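Week 5 notes: Reading a work surface

These notes go with the second half of the Workplace Layout course at Grestden. Bring them to the session on 29 May 2026, along with your floor sketch from the Brorklow exercise.

## Contrast and finding things

People find small items faster when the item and the surface differ in lightness. Color matters less than most students expect. A red part on a green mat can be hard to pick out if both are equally dark, and it is harder still for someone with a color vision deficiency.

Check contrast with the grayscale test. Take a photo of the station, remove the color, and look at it at arm's length. If the parts fade into the background, change the surface first. Changing the parts is usually not up to you.

A matte finish also helps. Glossy surfaces pick up ceiling lights, and the bright patches move as the worker moves.

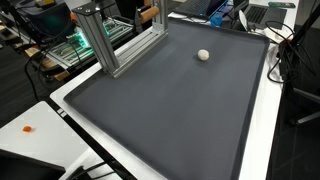

## Edges and limits

A raised edge does two jobs. It stops round items from rolling off, and it marks where work belongs. In the Ghanem case, packers lost time picking fasteners up off the floor. The plant added trays with a lip and left the benches alone.

Lips have a cost. Wrists rest on them, and sweeping debris off the surface takes longer. For tasks over an hour, look at where the forearm lands before you choose a height.

## Light levels

Use these values for the homework:

- General storage: 10 foot-candles
- Fine inspection: up to 1,000 foot-candles, from a local lamp

Take 3 readings per station, at the left, center, and right. Report all of them. An average hides a dark corner.

## Homework

1. Pick one station from the Skelura floor plan.
2. Run the grayscale test on your own desk and attach the result.
3. Write one page on what you would change at the station and what it would cost.

Late work loses 5 points per day. The December resit uses a different floor plan.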